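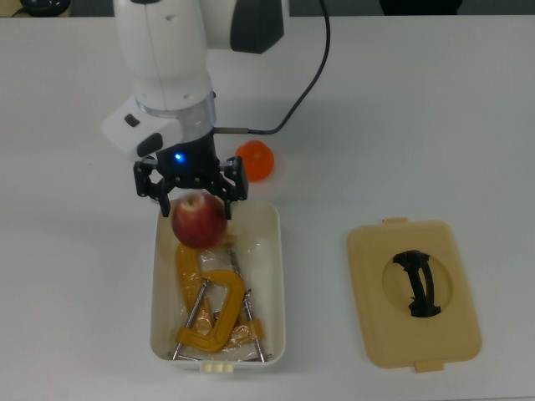

Company news / Automation

Last updated: 2 October 2025

Brakdale opens second recording room as Pivier picking project moves to mixed bins

Brakdale has opened a second room for recording robot picking examples at its Hollmann site and will spend the winter filling it with the sort of bins its customers really have. Mixed ones. Fruit in with hand tools, clear bags, balls, lids left lying next to the box they belong to.

The examples go to train Pivier, the company's learning system for picking and packing arms. Until now Pivier has been taught mostly on tidy trays, one kind of item at a time. It does well on those. Customers have been asking about the other kind since March.

"We had a lovely set of recordings of a robot picking up a single object from a clean table," said Inès Vasseur, who heads the Pivier project. "Then a customer sends us a tub from their returns desk and it's got a clamp in it, and a carrier bag, and somebody's lunch. So we're recording that now. The lunch as well."

The new room has four tables, each with a white arm and a two-finger gripper. An operator guides the arm through a short task – lift the apple from the bin, say, or put it back in over the clamps – and the movement is saved together with the camera views and a plain written line saying what the task was. Each run is one example. Good and bad runs are both kept, and marked as such.

Operators record in blocks of 30 minutes, then swap. Objects are moved between runs so the arm never gets the same layout twice. The lid goes on the left, on the right, upside down. The bag gets scrunched up again. It is slow going and meant to be.

First batch: 357 examples passed checking in the opening fortnight, out of 400 recorded. The rest were held back, mostly for missing task lines or a camera that had been knocked, and will be looked at again before anything is thrown out.

Checking is led by Sarmīte Butkienė, who joined from the company's packing side. Every run is watched through at full speed by someone who did not record it.

"You're looking for the little things," she said. "Did the fingers close before they got there, did the operator hesitate, does the sentence match what the arm is doing. If the line says put the apple in the bin and the run is an apple coming out, the system learns the wrong word. That is worse than having no example at all."

Clear plastic has been the main headache so far. Bags shine, they fold differently each time and they hide the edges of whatever is under them. Clamps come a close second, being long, thin in places and fond of catching on each other. Both were picked for the first object list for exactly that reason. Round things are on it too, so that Pivier gets used to telling an apple from a ball of much the same size when told to fetch just one of them.

The object list stands at 200 items and will grow. Customers taking part in the trial can send in there own, by the boxful if they like, provided nothing is sharp, leaking or alive. Items are logged on arrival and go back at the end of the recording period.

Ankit Garg, operations manager at Hollmann, said the second room would roughly double the number of runs recorded in a day. Eight operators have been taken on, several of them from the warehouse floor next door, and more will be trained before Christmas. No experience with robots is asked for. New starters spend their first two days on practise runs that are not kept.

"The best ones are patient and a bit fussy," said Mr Garg. "We had a former cake decorator in last week – superb. Very steady hands."

Bukard, which supplies storage and sorting equipment to repair shops and small depots, is the first outside partner. It will test a version of Pivier trained on the mixed bins at one of its own benches and report back on where it goes wrong. Brijesh Thakur, technical lead at Bukard, said his team wanted to see failures early.

"Our bins are a mess and they'll stay a mess," he said. "If it can't find the clamp under the bag we want to know now, not after it's bolted to the floor."

Price and release date for the mixed-bin version have not been set. Existing Pivier customers will get it as a update to their current licence. Arms already installed will not need new grippers.

Recording with softer items, cloth and gloves to begin with, starts once the bin work is finished. Doors and drawers after that, if room allows.

Visits for press can be arranged for mornings only, as the tables are in use all afternoon. Please give us a few days' warning and wear flat shoes. Filming is fine away from the operators' screens.

Press enquiries to Marilou Panganiban, communications, Brakdale. Interviews with Inès Vasseur and Sarmīte Butkienė on request. Ms Vasseur can do French or English.

Contact | Press office | © 2025 Brakdale. All rights reserved. | Back to top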